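포세린 타일 줄눈 들뜸, 부분 보수냐 전체 재시공이냐
바닥재/타일 게시판 | 답글 4
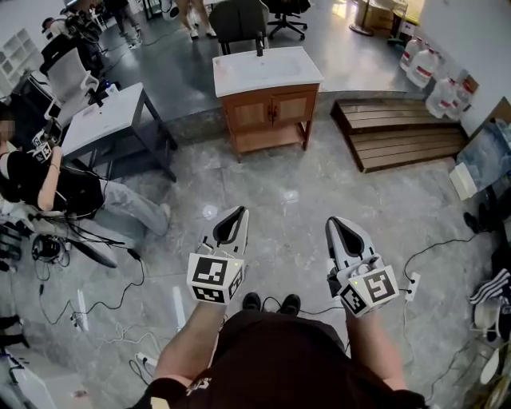
회색 대리석 무늬 타일 바닥

줄눈왕초보
거실 600각 포세린이고 시공 5월, 줄눈은 시멘트계입니다. 현관 쪽 12장 구간에서 줄눈이 가루처럼 떨어집니다. 두드려 보면 타일 자체는 빈 소리가 안 납니다. 업체는 전체를 에폭시로 다시 하자는데 견적이 과한 것 같아서 문의드립니다.

bandara_77
빈 소리가 없으면 접착층은 정상으로 봐도 됩니다. 가루 날림은 대개 배합수 과다입니다. 해당 구간만 줄눈 깊이의 3분의 2 이상 파내고 같은 계열로 재충전하세요. 전체 에폭시는 과잉입니다.

Grosley
윗분 의견에 동의 못 합니다. 한 구간에서 배합이 잘못됐으면 같은 날 비빈 나머지도 의심해야 합니다. 송곳으로 다른 쪽도 긁어 보고 판단하세요. 그리고 부분 보수는 색 차이가 남습니다. 회색 계열은 특히 잘 보입니다.

bandara_77
색 차이는 줄눈 착색제로 맞추면 됩니다. 긁어 보라는 건 맞는 말씀입니다.

줄눈왕초보
일요일 오전에 주방 쪽까지 긁어 봤는데 그쪽은 단단합니다. 현관 쪽만 파내고 다시 넣겠습니다. 줄눈 폭 2mm인데 수동 제거기로 가능한가요?

Grosley
2mm면 수동 톱날형으로 됩니다. 전동은 모서리 이가 나가기 쉽습니다. 파낸 뒤 청소기로 분진을 빼고, 충전 후 24시간은 밟지 마세요.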